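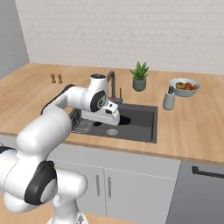
Stamatia Deligiannis wrote that her worktop had been oiled twice in October and still went grey along the sink cut-out, and asked whether a third coat would cure it. It will not. Greying at a cut-out means water is getting into unsealed end grain, and the old finish has to come off first.

Search this site Go

Resealing a timber worktop at the sink

Tools: sanding block, 120 and 240 grit paper, lint-free cloths, sealant knife, masking tape, worktop oil, clear sanitary silicone.

1. Cut out the old silicone with the knife held flat. Remove all residue; new silicone does not bond to old.

2. Leave the joint open overnight with the tap isolated. Do not use a hot air gun, as fast drying opens the grain and may split it.

3. Sand the grey area with 120 grit, along the grain, until the colour is even. Change to 240 and extend the sanding a hand's width past the repair. Vacuum, then wipe with a dry cloth.

4. Oil the cut edge with a small brush until it takes no more. Wipe off the surplus after 20 minutes.

5. Oil the top surface in thin coats. Allow eight hours between coats.
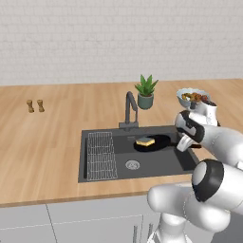 How many coats does the edge need? Four on the cut edge and three on the top. End grain absorbs far more oil than the face, so judge by the edge: when a drop stays on the surface, stop.

6. Wait 2 days after the last coat before applying silicone. Mask both sides of the joint, run one continuous bead, smooth it and pull the tape while the bead is wet.

7. Keep water off the joint for 24 hours.

Lay used oily cloths flat outdoors to dry before disposal. Folded or bundled, they can heat up and ignite.

Filed under: Kitchens > Worktops > Repair and upkeep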